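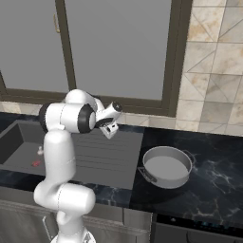
Ticket: hot water slow and then lukewarm, kitchen tap only
Status: open - waiting on part
Site: Horatero, upper flat
Boiler: Banomon combi, about six years old going by the service sticker

Reported
Kitchen hot tap takes ages to warm up. Then goes hot for a bit, then drops to lukewarm and stays there. Bathroom basin and shower fine. Started in March, maybe a bit before, tenant not sure. Cold tap in kitchen normal.

First reply
Please check boiler pressure, and whether heating is on when it happens. Also is it worse in the morning or the evening.

Update 1
Pressure fine, needle in the green. Heating on or off makes no difference. Same at 7am and same at teatime. Turned the boiler off and on at the wall as suggested on the helpline, no change. Display shows no fault code at all.

Update 2
Ran shower and timed it. Hot in under a minute, stayed hot for 10 minutes no dips. So boiler itself can hold temperature. Ran kitchen tap straight after, with the pipe presumably still warm at the boiler end. Hot for 30 seconds then lukewarm. Boiler flame went out while the tap was still fully open. Opened bathroom basin as well and the flame came straight back on, kitchen went hot again. Shut basin, flame out.

That says flow to me. Boiler needs a certain amount of water going through before it will fire, and the kitchen tap on its own isn't drawing enough.

Reply from support
Agree sounds like low flow. Measure it please - jug and a stopwatch, kitchen hot and bathroom hot, both fully open. Kitchen cold too if you have time.

Update 3
Didn't have a proper jug to start with, borrowed a measuring one.
Bathroom hot - plenty, filled the jug before I could get my thumb on the button properly.
Kitchen cold - same, good strong flow.
Kitchen hot - 400 ml in 10 seconds. Did it again, same. Miserable.

Boiler booklet wants a bit more than that before it lights, so it's sat right on the edge. Explains why it fires sometimes and then gives up.

Update 4
Isolating valve under the sink first. Screwdriver slot was in line with the pipe, so open. Turned it off and back on a few times anyway in case it was stuck part way. No difference.

Took the end off the spout and cleaned the mesh. Some white grit, not much. Soaked it in vinegar for half an hour. Flow on cold slightly better, hot no better. Should of guessed, both sides share the spout so it was never going to be that if cold was fine.

Update 5
Isolated hot, undid the flexi hose at the valve end, held it over a bucket and opened the valve a touch. Loads of water. Nearly all of it in the bucket. So supply up to the valve is good and valve is good.

Reconnected, then undid the hose at the tap end instead (horrible job, on my back with a torch in my teeth). Opened valve. Dribble. Hose is the problem, or most of it.

Hose off and looked through it. Can't see daylight. Rubber lining has come away inside and folded over on itself. Outside looks perfect, braid shiny, no kinks. Would never of spotted it by looking.

Temporary fix
None really. Put the old hose back so cold and hot are both usable. Tenant told to run the bathroom basin at the same time if they want hot for washing up. Wasteful but works for a few days.

Parts
Hose is a Savolainen with the narrow end at the tap. Mutirik branch has the wide bore version, says it fits the same tap tail. They had the wrong length on the shelf, too short, so ordered the longer one. Ordering two and doing the cold side at the same visit. Same age, same make, no sense going back under there in a years time.

Reply from support
Fine to do both. Please check the washers are seated before opening the valve, and leave dry kitchen roll under the joints overnight. Also do the jug test again after and put the number on the ticket, otherwise it can't be closed.

Update 6
Chased Mutirik at 4pm. Not in. Van due tomorow morning, they'll ring.

Asked about landlord's other flat while I was on, as it had the same hoses fitted in the same job. No complaints from there so far. Will do a jug test when I'm next in the building, separate ticket if it's low.

Boiler descaler quote can be cancelled please, the one for 97 plus VAT. Not needed, shower proves that side is OK.

To do
- collect hoses
- fit both, check for weeps
- jug test hot and cold
- tell tenant to stop running the basin
- cancel descaler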